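Briggs students teach two-armed robot to work a cup and stirrer

2 min read

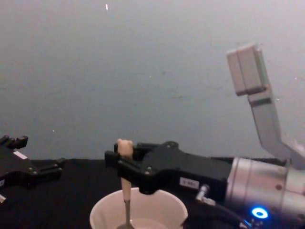 One gripper holds a wooden-handled utensil in a white cup during a session at Briggs.

A student robotics club at Briggs Technical College is spending the term on a job most people do before breakfast - stirring a drink.

The club has 23 members and meets on Thursday evenings. Its project, called Tevard, uses a pair of robot arms that students guide by hand through each task. The recordings are then used to train software to repeat the movements.

Members have saved 198 recordings since the project began. They threw out 77 of them, mostly for bumped cups and bad timing between the arms.

"Picking up the handle was easy enough," said Ayodele Adebisi, a second-year student who leads the software group. "Keeping it upright over the cup took us weeks."

Club adviser Shih-chieh Wu said the students chose the task themselves after an earlier plan to fold napkins stalled.

The club will show its work at the Nasel student robotics meet in July. Teams there get up to 111 seconds per run, and judges take points off for spills. Briggs plans to enter two teams - one for stirring and one for pouring.

14 shares | 3 comments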